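Robotics club moves to room-to-room runs

The Skongate robotics club has started the second half of its house navigation project. Members are writing code that guides a virtual robot through a set of furnished rooms in the simulator, using only what its camera sees. The club has 26 members this term, working in pairs at the Condia computer lab.

The first task is to cross an open floor without hitting the furniture. Chair legs and ladder rungs are hard for the code because the robot can see between them, and early versions treated the gaps as free space.
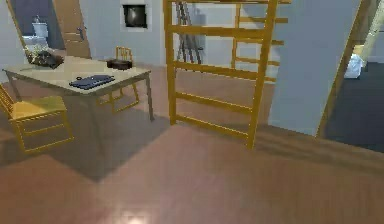 Do new members need to know how to program before they join?

Beginners are welcome, and each one is paired with a member who has already finished the starter exercises. The exercises take two sessions and can be done on any lab computer.

The second task is doorways. The robot has to find the opening, line itself up and go through without touching the frame. Pairs lose points for each contact and for any run longer than 20 minutes. So far the club has logged 389 runs, and the results are kept in a shared spreadsheet so pairs can compare settings.

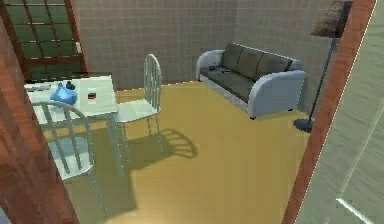

Looking through a doorway to the dining table, sofa and floor lamp.

The best programs will be entered in the Mivside student challenge in June. Pairs that want to enter should save their code to the club folder by the end of May and include a short note on how it works. The lab stays open until 6 p.m. on club days.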